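My second year at Varnis, and the question of the summer

When I came to Varnis for my doctorate, I did not think much about summer. In my country the university pays you twelve months or it does not pay you at all. The contract I signed in February said "nine months, renewable," and I read it as something of a formality. It was my mistake, I read too fast.

The stipend stops in the middle of May and begins again with September. In between there is a small fund, which gives 968 dollars to each student who applies before the deadline. My rent on Handent Street does not stop in May. Last summer I graded exams for the evening college and took 300 dollars from my savings every month, and I wrote almost nothing of my second chapter.

So this spring a few of us from the Eder building wrote a letter to the dean's office. We asked for two things: that the offer letter says clearly which months are paid, and that the fund is opened also to students who are abroad for their field work. We collected 164 signatures, mostly from history, languages and the two smaller chemistry groups. 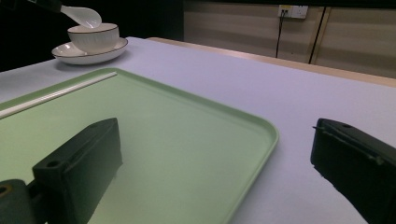

One student from chemistry wrote to me that the letter was too polite, and that asking for clear wording is easy for the office to accept, exactly for the reason that it costs them no money. She would have asked for the full twelve months and let them explain why not.

I have thought about this remark for many days. Maybe she is right. But I also remember how it felt to ask my first question in a meeting here, with my accent, and a letter that many people dare to sign has also its value — at least for people with a visa to renew.

The office answered that the wording will be changed for new students. About the fund they will decide later in the fall. For us who are already inside, nothing is different, and I have again a pile of exams to grade. The form for the fund is still on the old page of the graduate school, under "Travel," in case you are looking for it.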